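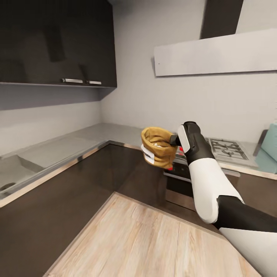 Print | Email

Ticket: Landum office, desk phones dropping out mid-call
Opened by: Aurelia Kofler
Status: Closed, with one thing still to watch

Okay, starting this log because I've now told the story to three different people on the support line and I'd like it written down once. We moved our phones over to Platstead hosted voice and ever since then, calls coming in from outside go dead on us. The caller can still hear us! We just can't hear them. Internal calls are fine, and outgoing calls are fine as long as you don't put anybody on hold.

What I'd already tried before ringing anyone: restarted the handsets, swapped the patch leads at reception, moved my own phone to the socket in the meeting room (same problem) and rebooted the router over lunch, which made me very unpopular with accounts.

2019-02-18, update from me

Hubert Moser from Platstead called back and we spent most of the morning on it. He had me log in to the router, a Sutter, and read him the settings page by page. I'm the office manager, not a network person, so bless him for his patience. He spotted that SIP ALG was switched on. As he explained it, the router was trying to be helpful by rewriting bits of the call traffic, and making a mess of it. We turned it off, saved, restarted the router and re-registered the phones.

Test calls from my mobile: all good. Test calls with hold and transfer: all good. I told everyone it was fixed and went and had my lunch.

Next update

Not fixed. Well, half fixed. Marlies Wyss in sales had a customer go silent on her, and when she compared notes with the rest of her row they'd had the same. This time there was a pattern though, and full credit to Marlies for timing it: the audio goes at 200 seconds, near enough to the second, every time. Short calls never reach it, so of course all my cheery little test calls had sailed through.

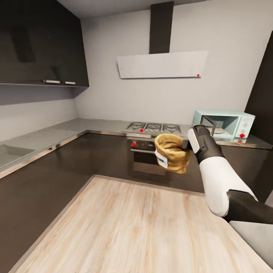

Reading time: 3 minutes

Passed that along to Hubert, who got quite excited (in a network-person sort of way) and brought in his colleague Amra Đorđević. She asked for a packet capture. I had no idea how to do one, but she emailed me the steps and it was only a matter of ticking a box on the router and making a long call while it recorded. I rang Brigitta Berchtold at our other office and we talked about her kitchen reno until the line went quiet, then I sent the file off.

Amra's answer, in my words: the firewall has a timer for traffic it thinks has gone idle, and ours had been set to 199 seconds by whoever looked after it before us. The phones were only sending their "still here" message every so often, and the firewall was shutting the door on them in between. She changed the keep-alive on the handsets to 30 seconds from her end and had me put the firewall timer back to its default.

Results since the change

- Long call to Brigitta, audio fine both ways, and I hung up first
- Hold, pick up, transfer to sales: fine
- Marlies' whole row: no dropouts reported
- Door intercom: still crackly, but it was crackly before the move as well

Still open: the Mitetari conference phone in the boardroom won't accept the new keep-alive setting. Amra thinks it needs a firmware update and has put it on her list for April. Until then we're using a regular handset on speaker in there.

Happy for this one to be closed. If the boardroom phone plays up after the update I'll open a new ticket and link back here.

Aurelia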